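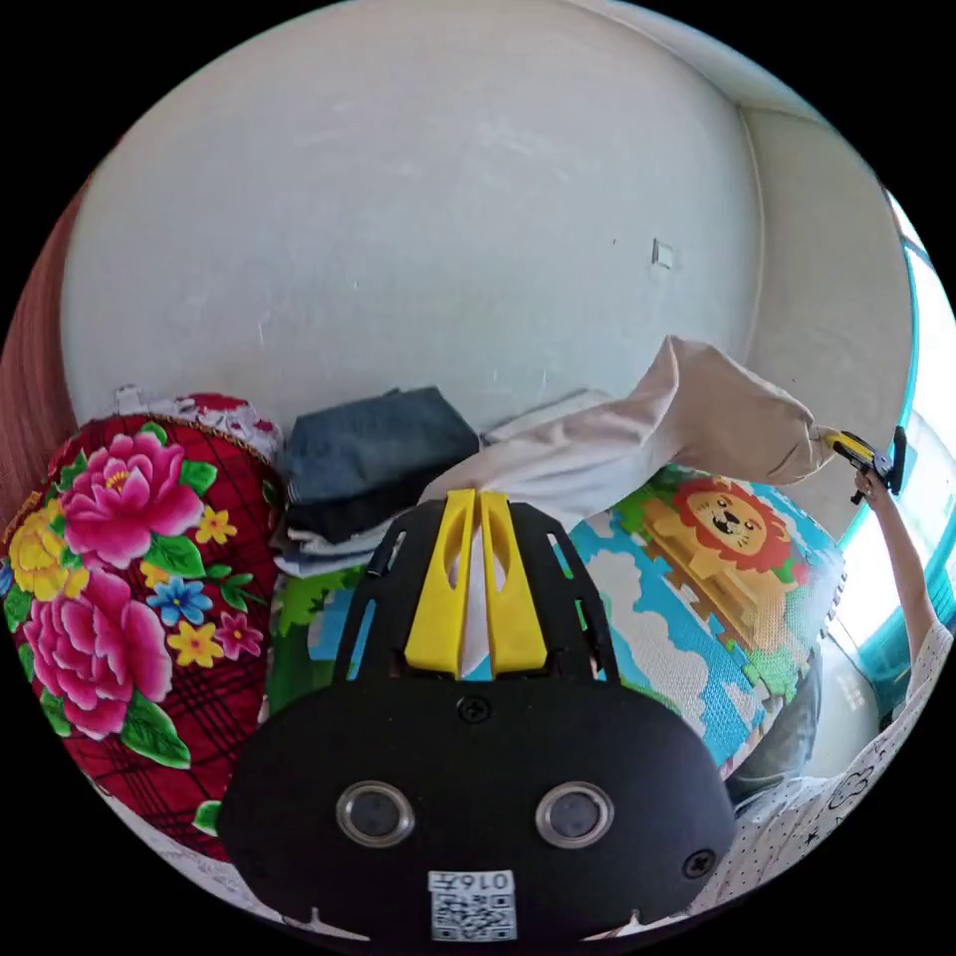
Folded clothes, a long beige piece of bedding and a red floral cushion beside a children's play mat.

Bedding and clothing swap returns to Haverford hall

Published February 28, 2024

The household textiles swap at Haverford will be back next month, with more space given over to cushions, blankets and children's mats after the winter event ran short of tables.

The swap is run by Garnen, the local reuse group, and takes place in the main hall. Entry is free and there is no need to book. Residents can bring clean bedding, folded clothes, curtains, towels and soft furnishings, and take home the same number of items in return. Anyone with nothing to bring can still come in for the last hour, when whatever is left may be taken without a swap.

At the December event 168 households came through the doors and more than 3000 items changed hands. Clothes made up the largest share. Denim went first, as it has at every swap so far, and children's coats were gone before lunch. Bed pillows were harder to place, and 13 bags of them were passed on to an animal shelter afterwards.

Cushions did better than the organisers had expected. Large floral covers were popular, including several in red with peonies and a lace edge, and people asked whether there would be more. Covers will have a table of their own this time, next to the blankets. They should be washed before they are brought in. Zips need to close, though a missing button or a loose bit of trim is fine.

Foam play mats are being accepted for the first time. Parents had asked for them, saying the mats take up a lot of floor once children have outgrown them and are awkward to store. Mats should be wiped down on both sides and either rolled or folded flat. Interlocking tiles need to be tied together as a full set. Mats with torn edges or bite marks will be turned away at the door.

The group has also changed the way things are handed in. In December people queued with open bags and everything was sorted on the spot, which led to waits of up to an hour. Next month there will be 2 drop-off points, one for clothes and one for bedding and everything else. Clothes should arrive folded and stacked by type, with jeans and other heavy items at the bottom. Blankets and quilts can be left loose or tied with string. Vacuum bags are best left at home, as they have to be opened for checking and take too long to empty.

Duvets will be limited to one for each household. Electric blankets, mattresses and car seats cannot be accepted, and neither can anything stuffed that has lost its label.

A mending table will run alongside the swap for the whole day. It is being set up by Fonano, the sewing shop on Wimolmont Road, which is lending two machines and a box of thread. Small repairs such as split seams and fallen hems will be done while people wait. Larger jobs, including new cushion backs and replacement zips, can be booked in for a later date at the shop's usual prices. Lace and ribbon offcuts will be free to anyone who wants to finish a cover at home.

Parking behind the hall is limited and the side gate will be used for unloading only. Buses stop at the end of Wimolmont Road – the hall is a short walk from there. A ramp is in place at the front entrance, and the smaller room will be open for families who need somewhere to sit down.

Helpers are wanted for the evening before, mainly to put up rails and carry tables, and again at closing time. Names can be left at the hall office. The opening hours and final date will be posted on the hall noticeboard and in the shop window by the end of this week.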